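FOR RELEASE IN MARCH

**Flekimier opens Devuvport workroom for shared bench use**

SALINAS. Flekimier will open its Devuvport workroom to outside users in March. The room is fitted with single-surface work tables intended for sorting, labeling, light assembly and the packing of small parts. Bookings will be handled through Flullis, the scheduling service Flekimier already uses for its Salinas site.

The Devuvport room has 14 tables. Each is let separately, by the half day or the full day. Tables stay in fixed positions so that lighting and walking clearance are the same from one booking to the next. Minimum clearance between adjacent tables is 1000 mm. Users may not move a table, join two tables together or turn a table end-on to the wall.

Tabletops are dark gray throughout. The color was chosen after a trial period in Salinas, in which light tops produced glare under overhead fixtures and made small pale parts hard to find. Floors are brown wood plank. The brick walls of the original building have been kept, and no shelving or hooks will be fixed to them. Storage is on the table or under it.

Table layout is left to the user, within limits. Flekimier recommends that bulky items be placed toward the back or to one side, and that the front edge be kept for handwork. Upright items should stand where they can be reached without leaning across the rest of the table. Labels and notes may be attached to a user's own equipment but not to the tabletop, as adhesive residue has been the most frequent cleaning charge in Salinas.
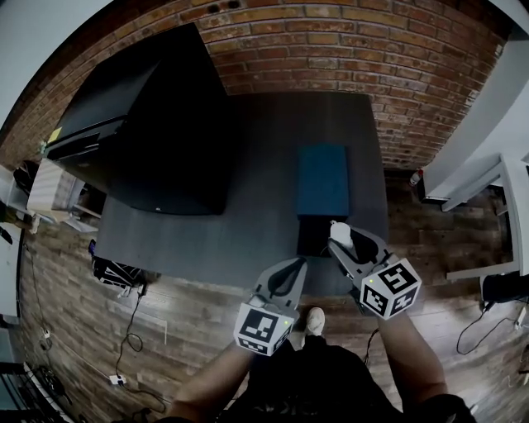 **Can items be left on a table overnight?**

Items can stay in place overnight if the same table is booked for the following day. Otherwise the surface must be cleared by the end of the booking, and anything left behind is moved to the holding shelf in the entry hall for six days.

**Bench rules**

The rules for Devuvport follow the Salinas rules with two changes. First, the part of the tabletop nearest the user is designated a handling zone and should be clear at the start and end of each task. Second, loads placed so that they extend past a table edge must be stable without being held, and must not reach into the walkway.

Other conditions are unchanged:

- Closed-toe shoes are required at all tables.
- Small parts are to be kept in a tray or lidded container when not being handled.
- Liquids, paints and solvents are not permitted in the room.
- Cutting is done on a mat supplied by the user.
- Cardboard goes flat into the bin by the loading door. Packing foam is taken away by the user.

Surfaces are wiped down between bookings with a damp cloth and a neutral cleaner. Users who need a dry or lint-free surface should bring a cover sheet. Scratches that do not catch a fingernail are treated as normal wear. Deeper damage is assessed when the table is handed back, and the cost of repair is added to the booking.

**Capacity and loading**

The rated load for each table is 600 N, evenly distributed. Point loads should be spread with a board. Equipment with a motor or a fan is allowed if it stands on its own feet and does not need to be clamped. Clamps with bare metal jaws are not allowed at any table.

Deliveries are accepted at the loading door on weekday mornings. Cartons must be marked with the booking reference and the table reference. Flekimier staff will bring cartons as far as the table but will not unpack them. Outgoing parcels can be left at the same door, sealed and labeled, by 3 p.m. for same-day pickup.

**Booking**

Reservations for Devuvport open on a Friday at 9 a.m. through Flullis. Current Salinas users can book with their existing account and do not need to register again. New users will be asked to confirm that they have read the bench rules before a first booking is accepted. A booking can be moved to another date once without a fee, subject to table availability. Invoices are issued at the end of the month and list each table separately.

The Salinas room will continue to operate on its present hours. Its light-colored tops will be exchanged for the dark gray type as tables come due for replacement.

**About Flekimier**

Flekimier operates bookable workrooms in Salinas and Devuvport for small firms and individuals who need a clean, level surface for short periods. Bench rules, load ratings and a floor plan for each room are available on request from the Salinas office.

Press contact: Flekimier, Salinas office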